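The kitchen table rig: an afternoon with Henryk Nowakowski

I'd been meaning to get round to Henryk's for months, ever since he turned up at our Monday meet with a carrier bag full of little black linkages and let everybody have a go. He builds hand-held grippers at home, or rather he strips them, refits them and teaches them manners (his phrase), and he does nearly all of it at a table by a sunny window. I went in May, a bit after two in the afternoon, and stayed until it was properly dark.

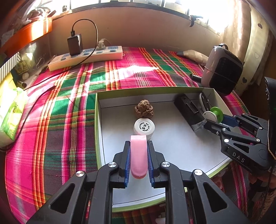

Two grippers, one box, and the walnut he's so fond of.

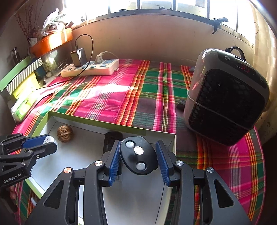

What does a hand-held gripper do that a robot arm on a bench doesn't?

It lets a person do the moving. You hold the gripper, you pick things up with its fingers instead of your own, and the movements get recorded so that a proper arm can learn from them later. You don't need the arm in the house at all, and it's a good deal cheaper to make mistakes with.

"I did have an arm," Henryk told me, putting the kettle on. "It lived in the hall. You had to walk past it sideways to get to the bathroom." He sold it to somebody who had a garage and put the 800 pounds straight into pads, screws, bearings and a second gripper. He hasn't missed it much.

He came to all this from repairing sewing machines, and once you know that, you see it everywhere in how he works. He listens to things. While we were talking he kept picking up a linkage and opening and closing it next to his ear, and every so often he'd frown and put it in a different pile. I asked what he was listening for and he had to think about it. "A dry click. A dry click means the pivot's too tight. If it's more of a rattle then it's too loose and your fingers won't meet straight. Somewhere in between there's no sound, and that's the pile I like."

The fingers meeting straight is the bit he's spent longest on. The pads have ribs on them, and he's tried all sorts – bicycle inner tube, the non-slip mat you put under rugs, strips cut off a washing-up glove. The glove was lovely for a week and then went shiny. "Grip's a funny thing," he said. "You want enough to lift a bottle and not so much that you can't let go of it. Letting go is harder. People always film the picking up!"

I had a go, of course I did. I've used tongs all my life and I thought it'd be like tongs, and for the first ten minutes I was hopeless. You squeeze too early. You also look at your hand when you should be looking at the tips, and Henryk says everyone does this and that the cure is just to do it until you're bored. I got a walnut up on my fifth try and dropped it on his foot.

Why a walnut? "It's never the same shape twice," he said. "You turn it a bit and it's a new nut." Smooth things he finds more annoying, especially anything egg-shaped, which will slide out of the pads if you're a shade too low. He has a sort of running order: knobbly things first to get your confidence up, then bottles, then smooth things, then whatever he's found in a drawer that morning. The rule is that it has to go in the box and come out of the box, and both halves count.

He keeps a tally in an exercise book. On the day I was there it stood at 3,729 picks, each with a tick or a cross and sometimes a word or two in Polish that he wouldn't translate. His record for a single sitting is 95, and he says his wrist let him know about it all the next day. He now stops every 8 minutes to shake his hands out and look at something far away.

The recordings go to Heike Meinecke, who he met through a mailing list and has only seen in person twice. She does the software side from her spare room in the evenings and she's the one who gave the whole thing its name, Dava. I rang her the week after to get her half of the story. "Henryk sends me the files and a long message about how it felt," she said. "For a while I ignored the messages and only looked at the files. That was a mistake. If he says the left side felt lazy, then it's going to be there in the numbers, and it'd have taken me days to find."

They do disagree. Heike would like the same lighting every time, with a lamp and the curtain shut. Henryk likes the sun and says that if a robot can only work in a dim room then it isn't much use to anybody he knows. They've settled on half and half for now (she told me this with a sigh, he told me with a big grin).

The other argument is about the box. He's happy with a shallow one, as you can get in from any side. She wants to try something deeper with a lip, so the fingers have to come down from the top. He'd got as far as buying one from Sikora, the hardware place near the station, and then used it for potatoes.

I asked him what he'd tell somebody starting from nothing. He didn't go straight to the parts list as I'd expected. "Get a table you can leave alone. If you have to clear it for supper every night you'll stop by the second week." After that it's decent screwdrivers, thread lock (the weak sort, he's ruined two arms with the strong sort), and a box with pale insides so you can see what you've dropped in it. He'd also buy spare pivots before needing them. His took three weeks to come and he spent them sulking.

The next job is a wrist strap. After half an hour the weight starts to pull your hand over to one side, and he's been sketching something with webbing and a buckle off an old rucksack. Heike thinks it'll change how he moves and spoil the comparison with everything they've already got. He thinks it'll mean he can hold a cup of tea afterwards. When I left he was going through the rucksack pockets and had found a bus ticket and two more walnuts.

More from the workshop pages
Histivmont open evening: what people brought along
Fixing a sticky drawer runner with candle wax
Nivon stepper motors – are the cheap ones any good?
Three ways to cut rubber sheet without swearing
Soldering at the kitchen table, part two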